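Minutes – Selection and Fixtures Meeting
Tasordale Cricket Club, pavilion meeting room

Meeting opened at 7:00 p.m. Minutes of the previous meeting were taken as read and approved with one correction: the second ground is leased through the end of June, and the word "July" is to be struck.

## 1. Squad for the Pladari Cup

The selectors presented a squad of 13 for the opening round against Adjei. The squad was accepted without a vote. It contains two wicketkeepers, one of whom will play as a batter only.

The left-arm spinner who missed the last two league matches with a finger injury is included, subject to a fitness check at Thursday nets. If the check is failed, the place goes to the reserve seamer already named on the standby list. The captain is to be told the result the same evening.

It was noted that the competition rules allow changes to the squad up to the toss but not after. The playing eleven will be posted on the club page once the pitch has been seen.

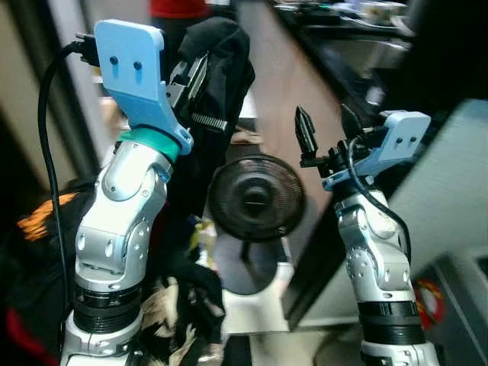 The batting order was discussed at length. The opening stand in the last league match was worth 41, and the selectors saw no reason to break up the pair. Number three remains open. One member asked that the minutes record a preference for a right-hander in that position against Adjei's new-ball attack. Recorded.

## 2. Overs and playing conditions

The home league match against Trundis will be played under standard league conditions. The Pladari Cup tie uses a shorter format with fielding restrictions in the opening overs, and players who have not appeared in the competition before should read the conditions sheet.

A member asked whether a wide down the leg side is judged the same way in both competitions. It is not – the cup is stricter. The umpires' liaison will send out the wording.

## 3. Ground and pitch

- The square is in fair order. Strip 2 is reserved for the cup tie and will not be used for practice.
- The outfield at the far end is slow after reseeding. No change to the boundary line was agreed.
- The sight screen at the pavilion end sticks on its rail. Repair to be done before the next home match.
- Covers to go on the night before any home match, whatever the forecast.

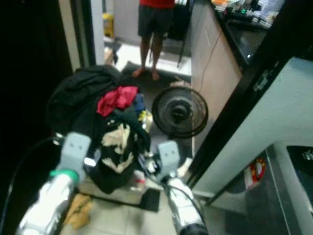
The roller was serviced in the spring and needs no further work this season. The hire agreement for the second mower was renewed on the same terms.

## 4. Nets and fitness

Attendance at nets has fallen since the start of the season. The selectors repeated that net attendance counts when two players are level for a place. Bowlers are to log the number of balls bowled per session; the limit for under-age bowlers remains as set by the league.

A request for a separate fielding session was approved for a trial period.

## 5. Match fees and scoring

Match fees are unchanged. Players with unpaid fees from last season will not be considered for the cup squad. The list was checked and none of those selected is affected.

The scorer has asked for a spare battery for the tablet and a paper book as backup. Both approved.

## 6. Other business

The milestone board will be updated to show any first-team score of 100 or more this season. A proposal to add second-team scores was deferred to the next meeting.

Travel to the away match at Adjei will be by private car – meet at the ground at 10:30 a.m.

Meeting closed at 8:40 p.m. Next meeting: Sunday, after the Trundis match, same room.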